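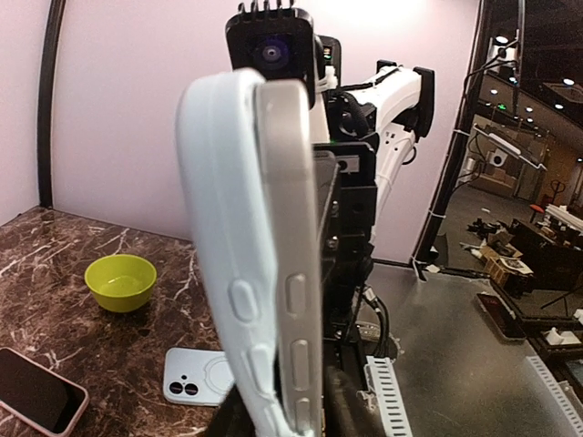 Wednesday, phone cases, second go

Picked up where we left off with the Carkix cases. White silicone, matt, thick enough at the edges that the phone inside looks like it has put on a winter coat. The side wall has raised covers moulded in, an oval bump and a longer one below it, and they do line up with the metal buttons. I had money on them not doing so.

Pressed the longer cover 62 times with my thumb, 2 misses, both when my mind was elsewhere. The oval one needs a firmer push than I'd like. Durkbridge say it will soften with use. So will my thumb.

Lint: awful. Five minutes in a coat pocket and it came out looking like a peach. Wiped it with a damp cloth, which moved the lint to the other side. Must ask Olldale what they use on theirs, and whether they'll admit to it.

Fitting and removing: corner first, then the long side. Going long side first bends the wall and it won't sit flat again until you start over. Wrote this down in February as well, apparently, and ignored it then too.

The marble top is cold and very smooth, so put the mat down before any more drop trials. Lagman order still stands at 3,515 pieces, so it would be nice to like the oval button by then.

To do: calipers back in the drawer, new cloths, try the grey sample.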